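Paltitz: leia-me

Oi! Juntei aqui as minhas listas de numerais e classificadores do japonês, as que uso para estudar desde que a Radka Tomić me passou o caderno dela. São 120 entradas em um arquivo de texto, uma por linha: número, leitura, classificador e uma frase curtinha (a frase às vezes é meio boba, eu sei!).
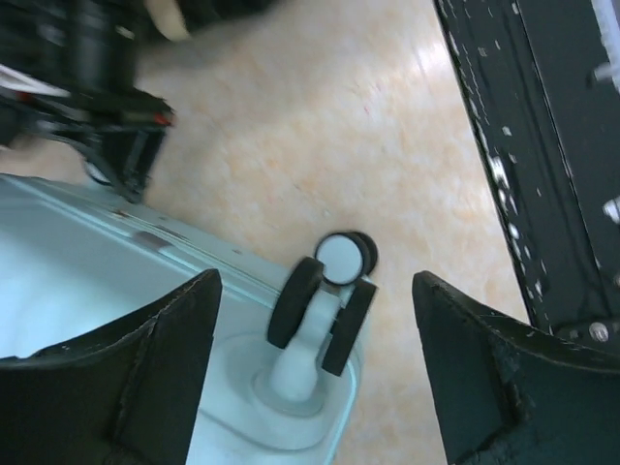

Foto: Viorica Petkov

As leituras irregulares, tipo ippon, sanbon e roppyaku, ficam marcadas com asterisco. Em 16 entradas ainda falta a frase, vou preenchendo aos poucos. Achou erro? Me escreve, ou fala com a Aliki Tsoukalas, que revisou os classificadores de animais.

Versão 2, 14 fev. 2022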